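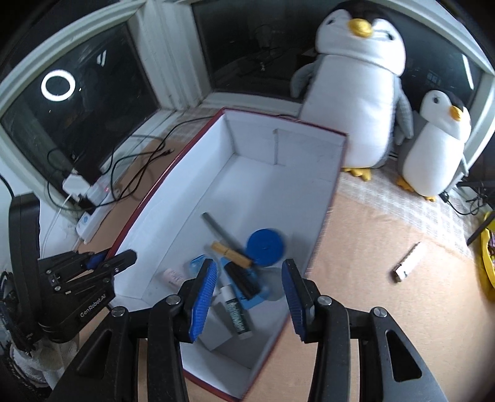 Gripper width lags pose in replay
6 comments · 7 shares

rtan
Replaying box-picking demos through our Clokimby planner. Finger width trails wrist pose by 6 or 7 frames, so the policy closes late on thin items like markers. Anyone else?

snaedis_t
Check your timestamps. If width is stamped on arrival and pose on capture, that's your lag.

dxie
Disagree. I'd suspect the smoothing filter first. Ours was centred offline and causal online, same behaviour.

rtan
Filter is off. Width logs at 1000 Hz.

snaedis_t
Then it's stamping. Cross-correlate the two on one clip with a hard close.

dxie
One clip proves little. Run the lot.

rtan
Ran all 465. Constant offset, so stamping. Shifted the width channel and retraining now. Dark windows behind the box still throw pose off at times, separate ticket.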